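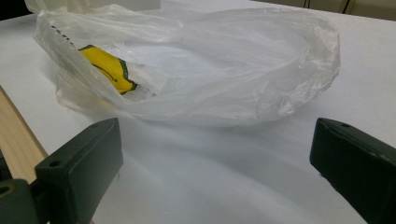 Mitiku Adugna reckons the second side of Handau is the best thing he has ever played on, and he told me so before I'd even sat down. I'd have put the first side ahead by a mile, so we were off to a good start!

Hakum have been going for 12 years now and this is only their third record, after Skultirlow (which I wore out) and Alemneh (which I didn't, sorry). I asked him why they take so long. "We write loads," he said. "Then we play it to each other in March and chuck most of it." They had 90 bits of songs this time, some of them just a bass line and a cough, and 9 made it on to the album.

The one I keep going back to is "Slow Ferry", the long one with the organ that comes in late and never quite leaves. Mitiku laughed when I brought it up. "That organ was meant to be a guitar. I couldn't get the part right, I'd been at it all evening, so I played it on the keys to show the others what I meant — and they wouldn't let me change it back."

I did have a moan about the drums, which sound as if they're in the house next door. He took it well. "My brother says the same. I like them far away. You lean in a bit, don't you?" Well, I do turn it up, so maybe that's a point to him.

We got on to Alemneh in the end. He knows people were let down by it, and he thinks the songs were fine but too fast. "We'd been playing live so much we forgot how to do anything quietly. If you heard us do 'Low Field' now you'd hardly know it." I'd love to hear that, and I said he should put it out as a single. He wrote it on his hand.

They've pressed 100 copies of Handau on vinyl and he's posting them himself, so be patient if you've ordered one. Mine's on its second week of heavy use and side two is growing on me, though I haven't told him yet.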